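Speaker notes: How a small town library changed its sorting day
Tulteden Reading Network, spring meeting, Mar 7, 2026

Slide 1. Welcome

Good morning. Thank you for inviting me to speak after the coffee, it is the better place in the program. I will talk for twenty minutes and then take questions. If I speak too fast, please raise a hand. In my first language I am slow, in English I become quick when I am nervous.

(Wait until the door is closed.)

Slide 2. Who we are

I work at the town library in Fledley. We have one floor, a children's corner and a cellar which is too damp for books. Last October we had 578 active readers. For a big city this is nothing. For us it was the highest number in many years, and our way of handling returns was made for a much smaller library.

Slide 3. The old way

Books came back in the box by the entrance. In the evening one person emptied the box on the desk, scanned everything, and put it on a single cart. The next morning another person took the cart and walked along the shelves. The cart was in the order in which the books came out of the box, so a cookbook stood next to a detective novel, and next to it a book on tax law. You walked the length of the room again and again.

Slide 4. What we measured

One week I wore a simple step counter during shelving only. In that week I shelved 293 books. I will not show you the steps because my colleague has longer legs and she says the comparison is unfair. But we both agreed that our feet hurt.

(Pause here. People usually laugh a little.)

Slide 5. The Priria method

We read of the Priria method in a newsletter. It asks you to sort in two rounds. The first round is rough: you decide only which part of the room the book belongs to. The second round is fine: you put the books of one part in shelf order. You must not mix the rounds. When I find a novel by an author I like, I want to put it in its exact place immediately, and this is the mistake I made every day for the first month.

Slide 6. Our sections

We made 11 sections. At first we had more, but the small ones stayed empty and took space on the cart. Poetry and plays now travel together. Travel guides and maps also. Large print has its own section, as these readers often come early and ask what is new.

Slide 7. Trays and markers

Small items were the hardest: the audio discs, the card games, the little parts from the children's puzzles. Before, they slid between the books. Now they go in shallow trays at the end of the desk, and a tray is emptied before the next one is started.

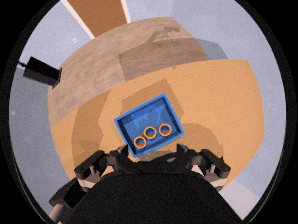
The Doãn label set was our only real purchase. It has colors and also large letters, and I recommend to use both. One of our team does not see the difference between green and brown, and with letters she works as fast as anybody. Put the label on the cart and on the shelf end, at the same height.

Slide 8. What did not work

We tried to let readers sort their own returns into sections. Many were happy to help, but they were thinking of the subject and we were thinking of the shelf. A book on the history of bread was in three different places in one week. We stopped this after the school holidays.

Slide 9. Where we are now

(Do not read the slide. Say it freely.)

Morning shelving is finished before we open, on most days. Last year we passed 1000 returned items in one month for the first time, and the cart was not a problem. The entrance box was the problem, it was full by noon. A second box is ordered.

Slide 10. Questions

If somebody asks for the cost: the labels, and two afternoons of work. If somebody asks for the list of sections: it is on the handout, second page. Leave five minutes for the speaker after me to connect the laptop.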